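I look after the house rules for Judura, our shared collection of simulated household runs. The same questions keep landing in my inbox, so I've put my answers on one page. If yours is missing, write to me and I'll add it (I'm usually quickest in the morning).

## House rules FAQ

### Do the rules really apply to simulated robots? Nothing can get hurt in there!

They do, and I get asked this more than anything else. True, you can't scratch a virtual worktop. But people train on these runs and then put the result on a real arm in somebody's real kitchen, and bad habits travel very well. If your arm sweeps across a counter at full speed in simulation, I'd expect it to try the same thing at home. So we keep one speed limit for both and I won't budge on it, sorry.

### Which views do I have to hand in?

All of the ones you recorded, please, wrist views included. I know the wrist ones can look a bit useless, with half the picture taken up by the gripper itself and the room at some mad angle, but they're the best way I have of checking the fingers. 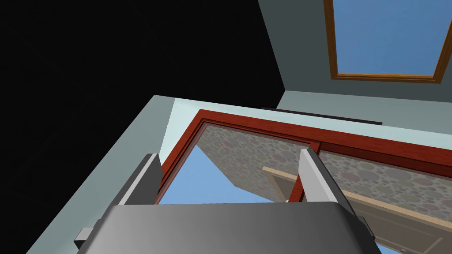 *Wrist view with the fingers standing apart and nothing between them.*

### Can I rotate the tilted views so they look nicer?

Please don't! I did it myself once for a talk, forgot to undo it, and spent most of an afternoon wondering why the arm seemed to be reaching for the ceiling. Keep the files as they came out. If you want a straightened copy for your slides, make one, put "display" in the name and leave it out of the upload.

### What about black patches where the room should be?

Leave them in and write a line in the notes. Small gaps are fine. I only send a run back if the black covers the thing you're working with, or the place you're supposed to put it.

### What should the other arm do while one arm is working?
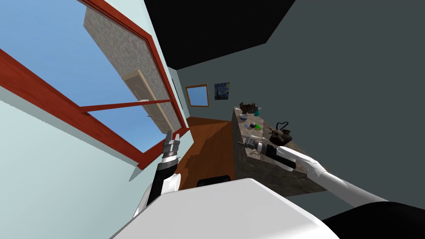

Parking the spare arm is the rule I'd keep if I could only keep one. It should be up, away from the worktop, with nothing held in it, and it should stay there until the plan calls for it. I like the left one as it is here, pointing up towards the window frame with its fingers open and empty while the right one is over by the kettle. You could park it lower if your room is short of space, only not over the counter. Two arms over the same bit of counter is allowed for handovers and for nothing else, and a handover has to be named as one in the task sheet.

### How much clutter is allowed?

As much as a normal person would have out, which in my house is plenty. What I do ask is that every object is on the object list with a plain name. "Bottle" is fine. "Prop_b_final_new" is not, and yes, I've had that one. If you aren't sure what a thing is meant to be, write "unknown, dark, round" or whatever fits and move on. A wrong name causes far more bother later than a vague one. 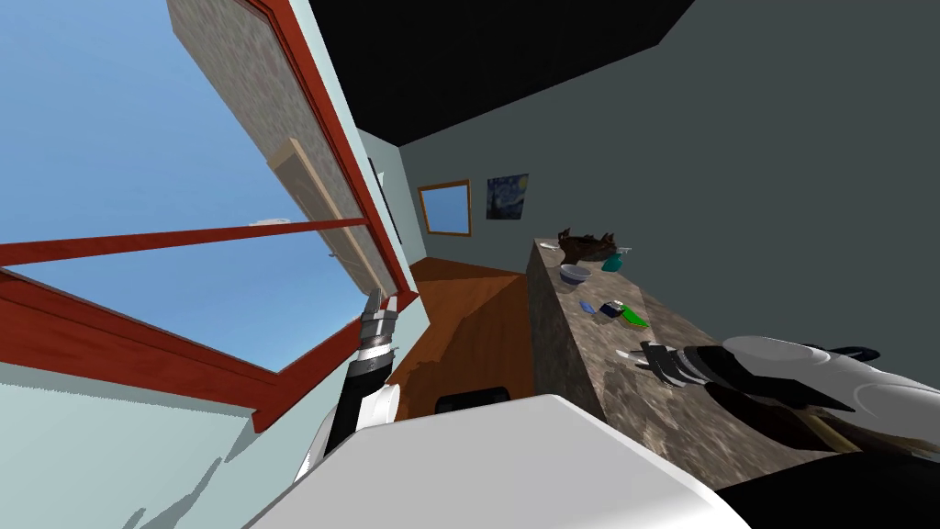 Same goes for things on the floor, by the way. People forget the floor because the task is up on the worktop, and then the base rolls into something that isn't on any list. Floor objects go on the list too, even if the robot never goes near them.

### Do pictures on the wall count as objects?

No. Walls, windows, mirrors and paintings belong to the room. You only list them if the robot is meant to touch them.

### How many runs make a full set?

Twenty, recorded with the same room and the same task sheet. If you send 19 I'll take them, but the set gets marked as short until the last one turns up. Up to 4 of them can be failures, and I'd love it if you'd keep those! Label them as failures and don't trim off the bad bit, as that's the part people want to look at.

### Is Skurnero the same as Judura?

Skurnero is the checker you run before uploading. It looks at speed, file names and the object list. It can't tell whether your spare arm is parked somewhere daft, so I still look at that by eye.

### My old sets were made under the Plustholm rules. Do I have to redo them?

No, they stay valid. Anything new from January onwards goes by this page, and if you add runs to an old set, the added ones follow the new rules as well. Put "mixed" in the notes field when you do.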